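Compte rendu réunion atelier, local de Motstead
16 août 2018

Présents : les référents des tables, l'accueil, la compta (partie avant le point 4).

1. Compte rendu de mai
Approuvé sans remarque. Manque toujours la liste des clés, à joindre.

2. Rangement du petit matériel
Trop de temps perdu en fin de séance, ciseaux retrouvés dans les tiroirs, dans l'évier, une paire dans le bac à papier. Décidé : les petits outils coupants vont dans une boîte à couvercle, une boîte par table. Modèle orange retenu, se repère bien sur le bois clair. On garde les ciseaux courts, les grands restent dans l'armoire du fond. Discussion sur le sens de rangement, pas tranchée : pointes en l'air on les voit mieux, pointes en bas c'est plus sûr pour les petits. Vote reporté.
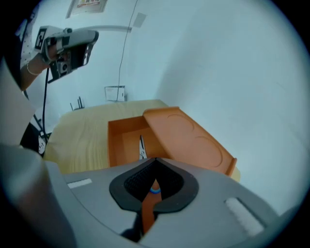

Couvercle refermé à chaque fin de séance, même si on revient après le repas. Étiquettes à prévoir, sur le côté et pas sur le dessus. Demande de la table du fond : une deuxième boîte pour les colles. Oui si il reste du budget.

3. Achats
Devis Nemden : 581 euros pour les boîtes, les bacs et 100 étiquettes, livraison comprise. Devis Provcombe pas reçu, relancer. Plafond voté : 70 euros de plus pour les imprévus, pas au dela. Tapis de découpe : 25 demandés, on attend la rentrée.

4. Salle
Tables à poncer légèrement, échardes signalées côté fenêtre. Voir si le projet Puma peut prêter la ponceuse. Chaises : rien de neuf. Le radiateur fuit encore, propriétaire prévenu deux fois.

5. Divers
Tabliers à laver, tour de rôle affiché à l'entrée. Clé du placard : toujours introuvable, faire un double. Prochaine réunion à fixer par mail.

Séance levée à 19 h.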